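Wires, baskets and a much better Friday

We finally got the arm to do something I'd call a task! I've been putting off a robotics club post until there was something worth telling you, and this week there is.

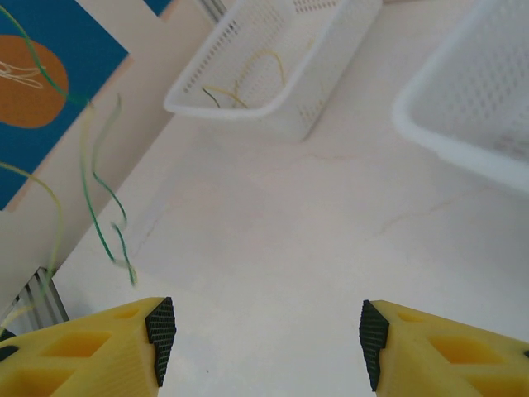 For anyone new here, I joined the club at my college in the fall with zero experience (I'd built a birdhouse once, and it leaned). Our team is called Virág, after a character in a comic that two of the founding members loved, and we're getting ready for the Plorari Student Challenge in the spring. You get ten minutes on the table and a pile of jobs to pick from. We picked wire sorting, which everybody warned us about, and I'm so glad we did.

The job sounds simple. Pick up a piece of loose wire, move it from one basket to the other, let go, go back for the next. But wire is springy and thin and it never lies the same way twice! You line up beautifully on one strand and come up with a completely different one, or two tangled together, or nothing. I spent most of November learning how many ways there are to miss.

The big change has been the fingers. Our old ones were flat and smooth, and wires slid out the second the arm started to move. Şengül Ertürk, who does nearly all our CAD, redrew them with a slimmer tip and diamond cutouts in the sides to save plastic and weight, and we printed them in yellow. She also gave them textured black pads, and wow, do the pads matter. I did the slicing for that print all by myself, by the way. It was my first time, and I checked the bed about every four minutes like it was a cake.

We drive the arm by hand with a pair of controllers and record every run, then train on the good ones over the weekend. Driving is my favorite part. You have to come in lower than feels safe, close slowly, and then lift a tiny bit before you swing over. If you swing right away, the wire catches on the basket holes and you drag the whole basket along with it (ask me how I know).

So, Friday. We went in planning to get a couple dozen decent recordings and ended up with 97, which brings us to 238 since the new fingers went on. Then we loaded the model we'd trained the weekend before, took our hands off, and it went down into the basket, got a green wire on the second try, and carried it across. I yelled. Şengül yelled. The chess people next door came over to see what had happened, and then it did another one in front of them!

It still has plenty of trouble. Anything lying flat along the basket wall is basically invisible to it, and it likes to close on empty air and carry that across very carefully. Our plan is to record a lot more of the wall cases and try a narrower version of the pads. I also want to write up the controller setup properly, since a couple of you asked about it after my last post.

Next session I'm on driving duty for the first hour, and I'm bringing the good snacks.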